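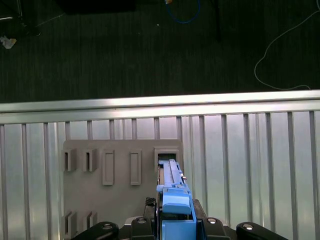 Getting the floor ready is the best part of setting up your Fluletti wall station, because you get to see the whole corner change in one go! Give yourself 25 minutes and start with whatever is lying on the carpet. Dark carpet hides dark cords beautifully, so go after the easy ones first, like the blue cable and the thin white one curving over the floor behind the metal rail, and pick up any scraps of paper while you're down there.

4.1 Clearing and sorting cables

1. Switch off and unplug everything you plan to move.
2. Lift each cable straight up and follow it to both ends. Don't drag it over the rail.
3. Coil it loosely, in a loop as wide as your hand, and label it. (Masking tape and a pen are great for this!)
4. Put cables you use every week in one pile and the rest in a Stomside pouch.
5. Vacuum the open carpet, going with the pile, then once across it.

Note: Each pouch holds up to 12 short cables. Long extension cords need a hook of their own.

Caution: Never run a live cord under carpet or pinch it beneath a metal edge. If the jacket is nicked, replace the cord.

4.2 Putting things back

1. Lay the cords you're keeping along the wall, with a little slack at each plug.
2. Fasten them with the 4 soft ties from the starter bag.
3. Plug in one device at a time and check it before going on to the next.

Section text by Tayla McAlister, revised 2024-08-16.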